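Robot Learning from Examples
Unit 4 notes: Where the examples come from
Instructor: Lwazi Molefe. Lab: Tatu Okoth

Read before lab. The Kuruc paper is on the reserve shelf, and you only need the methods section and the appendix. Skip the introduction, which promises more than the rest delivers.

1. What gets counted

Papers in this area like to report how many demonstrations they collected. Ask what one demonstration is. In the Kuruc set, every restart after a missed grasp opens a new file, so one bad attempt and one good one count as two. In the Zerness set, the same thing is one file with a pause in the middle. A table that puts the two sets side by side and compares their sizes is comparing nothing much.

Our own set from last term has 117 files. Before you quote that number in a report, look at who made them. Three people did, and Musyoka Koech made most of them. A model trained on these files may learn to pick up a block. It may also learn how Musyoka picks up a block, and our test can't tell you which.

2. Successful examples only

Most groups throw out the failures. The usual argument is that we don't want the robot to copy mistakes. Fair enough, but look at what goes out with them: nearly every case where the gripper was in the wrong place and somebody had to bring it back. The model then sees only clean approaches. Put it slightly off course and it has nothing to go on.

Mwajuma Nyaga will argue the other side in lecture. Her view is that mixed data makes training harder to debug and that students underestimate this. She's right about the debugging. I don't think it settles the question.

3. Simulated examples

Simulation is cheap, and you get the true position of every object for free. Be careful with the word "free." Somebody chose the friction values, the lighting and the range of starting positions, and those choices end up in the data whether or not they end up in the paper.

The colored cube task is the standard one, so we use it too.
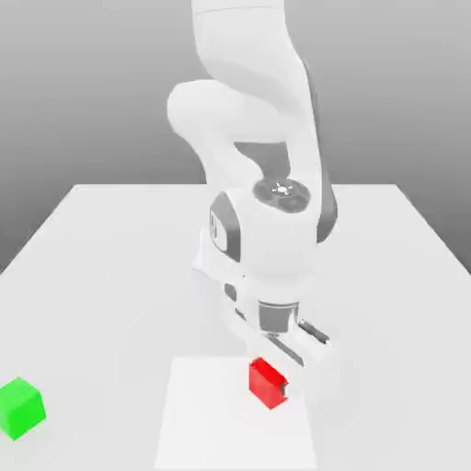 Ask what a policy could get away with on a task like this. It could go by color and ignore shape. If the block always starts near the same spot, it could pretty much ignore the camera and replay an average path. Both would look fine in a results table. The Tollurby benchmark reports a high success rate on cubes, and I could not find the spread of starting positions anywhere in it. Esther Mbwambo wrote to ask and is still waiting.

4. For lab

Work in pairs. Each pair records up to 7 demonstrations in the simulator, keeping every attempt. Write down the starting position of each object and who was driving.

Then swap files with another pair and try to guess who drove which ones. If you can do it by eye, say what gave it away.

Hand in one page. Please don't use the word "diverse" unless you also say what varied and by how much. The Skandport reading is optional until November.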